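Posting our house rules for arm work around furniture, as several people asked after the last thread. Current as of June 20, 2025. We'll revise when something proves wrong.

1. One person runs the arm, one person has the stop button in hand. They don't swap roles mid-session. If the stop person has to leave, the arm gets parked first.

2. Cables stay on the floor, out of the arm's reach. Anything crossing a walkway goes under a protector strip. Kerubo Mugo checks this before power-up and signs the sheet.

3. Drawers and doors: first contact is at reduced speed, every time, even if the same drawer opened fine 70 times in March. We write down the force limit before the run. Changing it means stopping and starting a new log entry.

4. Floor tape is part of the setup. Don't peel it, don't add your own without telling Ghassan Kassab. If a mark has shifted, the session is void until it's measured again.

5. Wrist camera footage gets reviewed together with the fixed camera. Blurred stretches are kept and labeled "motion." Deleting them leaves holes in the record, and we've had to throw out a whole batch over that.
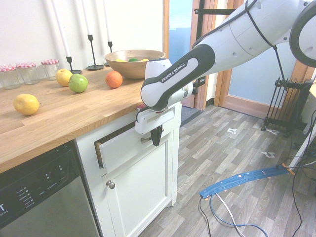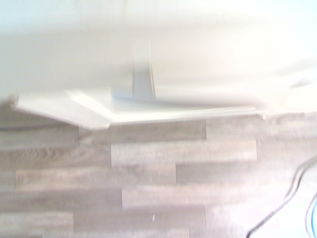 Drawer work at the kitchen unit. First one is the fixed camera, second one is the wrist camera.

6. Props are listed by name on the session sheet, fruit included. If something on the counter gets moved by hand, log it. Nothing breakable goes in without a note from whoever put it there.

7. Near misses get written up the same day. Two lines is enough. We have over 900 entries now and the short ones get read the most.

Bakari Rugemalira asked if we follow an outside standard for this. We do a proper risk assessment with the Steltex safety people first. These rules sit on top of that and don't replace it.

Manju Bajpai is putting the blank session sheet on the Ovdale shared drive. It's 2 pages. Please use that copy and delete the old 5-page one.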